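The cardboard organizer on the long desk

When I moved to Drekwood for work, I believed that a desk is only a place to put your elbows. Now I share a long one with other people, and I have learned that it needs rules, like a kitchen.

Our desk is light wood, and for many months all the cards lived on it in one pile. By cards I mean the flat, shiny ones which we use for sorting. The pile slid. It went under laptops and behind phones, and once I found a card inside my lunch bag. So in May I asked Brenda Haworth if we could get some kind of shelf. She brought a brown cardboard organizer from Clunness, the paper shop near the bridge. It cost 2 coins less than my coffee, and I was a little ashamed that I had waited so long.

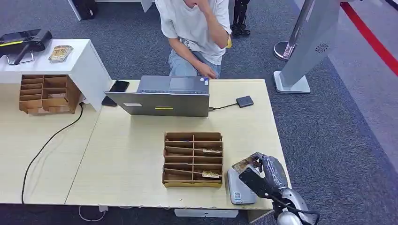

Reading time: 2 min

The organizer has thin cardboard shelves, one above the other, and a divider which goes down the middle. I like that you can see from your chair which slots have something in them. The gold cards are easy to notice against the brown, even when only the edge comes out.

I wanted to write labels for every slot. Brenda said to wait one month and see where people put things by themselves. She was right, as my first plan was too complicated. I had made a list with colors and numbers, and my colleague Tresa read it politely and then put her card in the nearest slot.

The phones are still a problem. We all put them down at the back, near the laptop, and then we all look for them. I proposed a small tray from Bozsik, but we did not agree about the size.
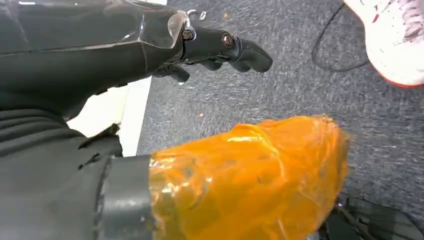
My other wish is to have fewer things on the desk at five o'clock than at nine in the morning. For this I made a small habit. Before I take my jacket, I return the cards to the slots, close my laptop and look once under the desk, where the gray carpet hides small things very well. It takes me less time than to boil water for tea.

I don't know how long cardboard will live with so many hands. The corners of my last box at home became soft after one winter. If this one becomes soft too, I will ask Clunness for the same model again, and maybe then I will write the labels.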